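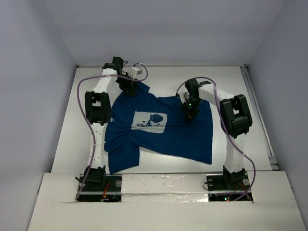
Do I really have to do it at the robot's speed, asks Wodthorpe in the margin of our last edition, when my own hands could have that shirt folded before the arms have even closed on it? Yes, I'm afraid so, and we are grateful for the question, as it gave us the shape of this whole section. The arms learn from what the arms did. How quickly you could have managed with your own fingers never reaches the recording, so you may as well settle in and take your time.

Section 4. Showing the arms a folding task

You should by now have both follower arms fixed down, the cables tied, and the hand controllers paired as described in Section 3. If one of the controllers still buzzes when you pick it up, go back and pair it again before you carry on. A buzzing controller will record perfectly happily, and you will not find out until the evening that the left arm was half a beat behind the right in every single go.

4.1 Getting ready

1. Wipe the work surface and let it dry. Crumbs and lint are no trouble to the arms, but they do catch under cotton and make it drag.

2. Switch on the left arm, then the right, and wait for each to find its resting position. Keep your hands outside the side walls while this happens.

3. Choose one garment to begin with and stay with it for the whole of your first session. A short-sleeved T-shirt is a very good place to start. Long sleeves, hoods and anything with buttons can wait until you have a bit of practice behind you (we know the hoodie is tempting!).

4. Lay the shirt flat, well within reach of both grippers. It need not be perfect. A few soft creases are welcome, and so is a shirt that lies a little crooked, as long as you vary it from one go to the next.

5. Sit down and take up the hand controllers. Rest your elbows on something. Your shoulders will thank you after the first half hour.

Caution: Never reach in to straighten the cloth while the arms are live. Press the pause pedal, wait until both arms have stopped, and only then put your hands over the surface. The grippers are not especially strong, but the elbows fold up quickly and can give your fingers a nasty pinch.

4.2 Recording a go

6. Press the record pedal once. You will hear a short tone, and everything from then on is kept.

7. Bring both grippers down slowly until the tips rest on the cloth. Stop there for a moment before closing. New operators nearly always snatch at this point, and a snatched grip tends to pick up one layer when you wanted two, or two when you wanted one.

8. Close the grippers and lift only as high as you need to clear the surface. Carry the cloth across in a low, easy curve and lay it down. If you lift high and drop, the fabric lands wherever it fancies.

9. Open both grippers fully before you move away. A half-open gripper will hook the hem and pull your nice fold apart behind you.

10. Carry on, fold by fold, in the same order every time. Which order you choose is up to you, but write it on a card and prop the card where you can see it - the order does wander when one is tired.

11. Bring the arms back to rest and press the record pedal again. Two short tones mean that the go has been saved.

Note: If a fold slips, you may put it right and keep going, provided you do so calmly and with the grippers alone. A tidy recovery is worth having. If you have made a proper mess of things, hold the pedal down until you hear the long tone and the go will be thrown away.

4.3 How many goes, and how long to rest

For one garment on one surface, plan on 700 saved goes before you start training. We do understand how that sounds. Shared between 4 people over a fortnight it is quite manageable, and most find that their hands stop thinking about it somewhere in the second morning. The Broradach set, supplied with the Prinura software if you would like something to compare your own work against, holds 3836 goes across several kinds of garment.

Take a break after every 11 goes, even if you feel fine. Stand up, look out of a window, have your tea (away from the surface, please).

Check the cables during each break as well. They should bow out freely at the elbows and wrists without pulling tight when the arm is at full stretch. If a tie has crept along, slide it back to where it was.

Error code Z7 during a recording means that one of the wrist motors has become too warm. Leave the arms at rest with the power on until the code clears, and see the Zepeda motor sheet at the back of this guide if it comes back within the hour.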